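When my airline folded in February I was standing in a kitchen in my socks, eating toast, with a flight home booked for Sunday. The text came in at 5 in the morning. I read it twice, put the phone face down, and made more toast. I don't recommend this as a first step, but I did get all my money back in the end (it took a while!), and since then I've helped two friends through the same thing, so I figured I'd write the whole process down.

What follows is for people who had a booking with an airline that has stopped flying altogether. A canceled flight on an airline that's still in business is a different animal, and usually an easier one.

## Before you call anyone

Take screenshots. I mean it, do this before you've even sat down. Airline websites can vanish fast once the company stops trading, and your booking page may go with them. Grab:

- your booking confirmation, with the reference number showing
- the full price breakdown, including bags and seats
- the cancellation message, with the date and time on it
- whatever notice is up on the airline's home page

My airline was Nukanel, and their "manage my trip" page was gone by lunchtime. I had the confirmation email, thank goodness, but the forty-something dollars I'd paid for a checked bag was only listed on the site. I got that part back much later, and only by digging up the card statement.

Put everything in one folder with a boring name. Mine had 14 files in it by the end.
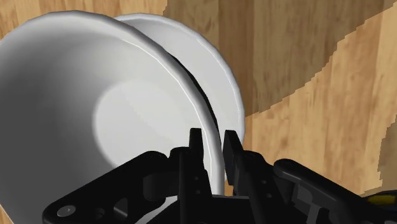
*Two white bowls, tipped on their sides.*

## Step 1: Work out who you paid

This decides everything else, so slow down here. Look at your card statement, not your ticket. The name next to the charge is who took your money, and that may not be the airline.

I had booked through a travel site called Trokeck and assumed my contract was with them. Nope! The charge said Nukanel. Trokeck had only passed my details along. My friend Margit Aasen used the same site a week later for a flight plus hotel, and in her case the charge said Trokeck, so she had a package deal with a company that was still very much alive. She had her refund long before I did, and yes, she mentioned it.

So, three possibilities:

1. **The airline charged you.** Go on to Step 2.
2. **A travel agent or booking site charged you.** Contact them first, in writing, and ask exactly what you bought: a package, or a ticket sold on the airline's behalf.
3. **You used points or a voucher.** Skip down to the part about vouchers, and brace yourself a little.

## Step 2: Ask your card company for the money

If you paid by credit card, call the number on the back and say you want to dispute a charge for a service that won't be provided. Those words got me to the right department in one go. "My airline went bust and I don't know what to do" got me a very nice person who couldn't help.

They'll probably ask for a form and your evidence. Send it all at once if you can. I sent mine in dribs and drabs, and every new email seemed to push me to the back of the line.

Debit cards can work too – the rules are often different and the time limits can be tighter, so ask about the deadline on that very first call and write it down. If you paid by bank transfer, tell your bank anyway, but I'd move on to insurance the same day.

Keep your request simple. My claim was for $1,211, and I listed it as fare, bag, and seat, one per line. I didn't add the airport parking or the hotel. The card dispute is for what the airline charged you, and mixing in the rest just gives somebody a reason to send it back.

## Step 3: Read your travel insurance (the boring page)

Look for the words "insolvency," "financial default," or "supplier failure." Some policies include it, some sell it as an add-on, and some name it in the exclusions. Mine was with Jidton and it covered supplier failure up to $800, as long as I'd tried the card company first. I needed their written answer before Jidton would even open a claim.

A few things I'd check:

- Did you buy the policy *before* the airline's trouble was public?
- Does it cover the extra cost of getting home, or only the original ticket?
- Is there a list of airlines they won't cover? (There can be. It's usually on the website and not in the booklet.)

## Step 4: Get yourself home, if you're stuck

If you're already away when it happens, do this step first and come back for the paperwork. Check whether the government or the aviation authority has arranged flights, and check their own site for it. Fake "rescue desk" pages and phone numbers pop up quickly.

Then look at other airlines. Some offer cheap "rescue fares" to stranded passengers, and you often have to phone for them with your old booking reference in hand. I got a seat with Hakala that way. It left at a terrible hour and had a long layover, and I've never been so happy to eat a gray sandwich.

Save every receipt from here on. Meals, buses, the phone charger you had to buy, all of it.
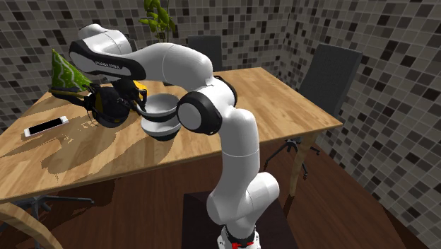 ## Step 5: File with the administrator

When an airline goes under, somebody is appointed to sort out what's left, and you can normally register as a creditor. There should be a form on the old airline's website or on the administrator's. Fill it in even if you expect your card company to pay – you can withdraw it later, and the deadline won't wait for you. Just don't claim the same dollars twice and keep both.

**Vouchers and points** mostly end up here, I'm sorry to say. Torunn Strömberg, who sat next to me on that Hakala flight, had a Nukanel voucher from an earlier canceled trip. She registered it and was told she'd be in line behind the banks, the airports, and the fuel suppliers. Last I heard she was still waiting. If you ever get offered a choice of cash or voucher by an airline that looks wobbly, take the cash.

## Keeping track of it all

I kept a one-page log: date, who I talked to, what they said, what happens next. It's dull, and it saved me when the card company lost my form and I could give them the name of the person who'd confirmed getting it. Follow up every two weeks or so, by email if they'll let you, and put your claim number in the subject line.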